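Budgeting for a kitchen manipulation setup: build the bench, or stay in simulation longer?

Posted by Selorm Kyei in Equipment and Purchasing
Tags: robot arm, simulation, budget, workstation, gripper

I look after equipment purchasing for a small group working on household manipulation: picking food items off a board, moving them around on a counter, and eventually operating simple appliances. Everything so far has been done in simulation on borrowed workstations. We have a purchasing window that closes in July and I have to turn in one combined request. Adding lines afterward is possible but takes months.

The request as drafted:

- one six- or seven-axis arm, collaborative class, with controller
- one parallel gripper and one set of spare fingers
- 2 depth cameras, one fixed and one on the wrist
- one workstation with a current GPU
- a counter-height bench with a stone or stone-look top and a row of cabinets above it
- consumables, 300 per quarter in our currency, mostly produce and replacement finger pads

The quote I have is from Hiltum for the arm and controller. They will hold the price until the window closes. The bench is from Umdale, who make fitted kitchens and will build a short run to our dimensions. The bench is 700 mm deep because I asked for extra room behind the board.

My questions:

1. Should the arm go in this request at all, or should we buy compute now and put the arm in the next one?
2. If the arm goes in, how much of the rest of the list can wait?
3. Is there a sensible way to check the bench dimensions before I sign off on Umdale's drawing? They want a signature by Friday and charge for changes afterward.

Existing state of the work, so that the answers can be specific. The simulated layout is a corner kitchen with the arm standing in front of the counter, reaching over it. Produce is on a cutting board on the side nearest the arm and the toaster is farther along the same counter. We vary the produce, the board angle and the toaster position between runs.

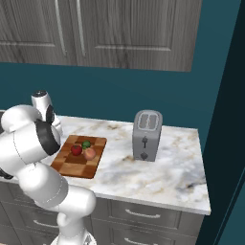 The arm model in the simulator was chosen by a student for convenience and doesn't match the Hiltum quote. Reach is similar on paper. I have not checked whether the elbow clears the upper cabinets with the Hiltum link lengths, and I suspect this is where the bench drawing could go wrong.

I am not an engineer. Please say which number on a data sheet you mean.

Mohammed-Awal Dramani
Accepted by the poster

Taking your third item first, as it has the deadline.

Do not sign the Umdale drawing on the strength of the current simulation. You have a model of one arm and a quote for another. Ask Hiltum for the URDF or STEP files for the exact model number on the quote. Any arm supplier should be able to send these the same day. Load the arm into your existing layout with its base where you intend to mount it, then set the counter height, counter depth and cabinet underside to the values on Umdale's drawing. Those three values matter more than the rest of the drawing put together.

Then run these checks:

Reach at the back of the counter. "Maximum reach" on the data sheet is measured to the wrist or to the tool flange, depending on the manufacturer, and with the arm straight. You can't work with the arm straight. Take the data sheet figure, confirm which point it is measured to, and test whether the gripper can point straight down at the rear edge of the counter. If you have a base in front of the counter and 700 mm of depth, this is likely to be your limiting case. I would question the extra depth. It costs you reach at every grasp near the wall and you have not said what the room behind the board is for.

Elbow clearance under the cabinets. A top-down grasp wants the wrist high. An arm reaching in from the front can usually keep its elbow outside the cabinet line, but the wrist and gripper still have to fit between the counter and the underside of the cabinet. Add the gripper length, the camera bracket and the connector on the back of the camera. The connector is the part people leave out of the model.

Drawer access. If the arm stands on a pedestal in front of the counter, it may block the drawers below. This is fine if drawers are not in your task list. If they might be later, put the pedestal on a plate with two sets of bolt holes.

Base height. A pedestal is cheap to shim and a counter is not. Fix the counter to an ordinary kitchen height and tune the pedestal.

This is an afternoon of work for whoever maintains the simulation. If Friday is too tight, ask Umdale what their change charge is and compare it with the cost of a bench that is wrong.

On your first item, I would put the arm in. You have a held price and a slow process for adding lines. What I would change is the order of delivery. Ask for the workstation at once, the bench second, and the arm when the bench is installed and leveled. The warranty on most arms runs from delivery, so an arm sitting in its crate is using up warranty. Get the start date for the warranty in writing.

On your second item:

Can wait: the second set of fingers, and the stone top. If the top is real marble, it is heavy and the veining does nothing for you that a printed laminate would not. What you do want to match is the gloss, as depth cameras handle a shiny surface poorly. Ask Umdale for an offcut and put it under the camera before choosing.

Can't wait: the safety items, and I don't see any on your list. You need an emergency stop within reach of the operator, a marked area on the floor, a written risk assessment, and possibly an area scanner. "Collaborative" describes features of the arm. The assessment covers the arm plus the gripper plus whatever the gripper is holding. If a knife ever goes on that cutting board, the assessment has to be done again.

Also missing: pedestal, camera mounts, cable management, an electrical circuit for the controller, freight, and installation. Ask for each as a separate line from Hiltum. If they fold installation into the arm price you can't compare quotes.

Kofi Kyei

I would skip the upper cabinets. We had ours taken down after a month. They blocked the overhead camera and the wrist camera cable kept catching on the edge.

Also get a second quote. Forex sell refurbished arms with a short warranty and for this kind of light work the payload on nearly any of them is fine. Fruit weighs nothing.

Mohammed-Awal Dramani, replying to Kofi Kyei

Payload is not set by the fruit alone. It is the fruit plus the gripper plus the camera and bracket, and it is derated with distance from the flange. Look for the payload diagram in the manual, not the headline figure. On a small arm a gripper and a wrist camera can use up a large share of it.

Agreed on the second quote. With a refurbished unit, ask for the controller software version and whether it is still receiving updates. An old controller with no real-time interface will cost more in student time than the discount saves.

On the cabinets, it depends on the purpose. If the results are supposed to carry over to a kitchen, the obstruction is part of the problem. Have them hung on a rail so they can be lifted off.

Kwaku Addo

I bought for a similar group and will add some points on the compute side, which has not been covered.

Buy one workstation for simulation and a separate, modest machine for controlling the arm. It is tempting to use one box for both. A training job that takes all the memory while the arm is moving will give you communication faults and protective stops, and you'll spend a long time blaming the arm. The control machine doesn't need a large GPU. It does need a wired network port that is used for nothing except the controller.

For the simulation machine, GPU memory is the number to look at on the data sheet. Rendered camera images at several viewpoints fill it quickly. Next is system memory, then disk. Clock speeds are far down the list. Leave a free slot and a power supply large enough to use it.

Disk is worth its own line. Two cameras recording color and depth, plus joint data, add up fast once the arm is real, and the data can't be regenerated the way a simulated run can. Budget for 2 copies on separate devices.

On consumables: your produce figure will look odd to a finance office, so describe it by task. Ours was sent back the first time with a note asking why a robotics group was buying peaches. Plastic produce will cover early testing. It has the wrong weight and the wrong friction, so don't tune grip force on it. Finger pads wear faster than expected, and ours were replaced more often than any other part. The fruit should be treated as waste after handling. Do not leave it near the shared kitchen.

The toaster can be an ordinary retail one. Buy several of the same model on the same day. Manufacturers change the lever shape without changing the product name, and you will be left with a simulated toaster that no longer matches the one on the bench. Keep one unopened. Leave the plug off until the risk assessment covers it. Most of the lever motion can be practiced unpowered, though many models won't latch down without power, so check that before you write the task.

Last, a budget note. Put training for two people in the request. If only one person is trained on the arm, the arm is idle whenever that person is away.

Selorm Kyei

Thank you. Hiltum sent the files this morning and Senyo Kpodo has loaded them into the layout with Umdale's dimensions. With the gripper pointing down, the arm does not reach the rear strip of the counter at the pedestal height we had planned. The elbow stays clear of the cabinets. The wrist camera bracket does not, in two of the poses we use most.

I have asked Umdale for a revised drawing at standard depth with the cabinets on a rail, and they have moved the signature date without a charge. The top is now laminate, finish to be chosen after we test an offcut.

Added to the request: pedestal with a two-position plate, emergency stop, camera mounts, electrical work, control machine, backup storage, training for two. Moved to next year: spare fingers.

One remaining question for Mohammed-Awal. Hiltum say the warranty starts on dispatch, not delivery. Is this negotiable?

Mohammed-Awal Dramani

Usually. Ask for it to start at commissioning, with a limit of a few months after dispatch. Boateng gave us that wording on a smaller order than yours. Get it on the quote itself before the purchase order is issued, as an email from the sales contact may not be honored later.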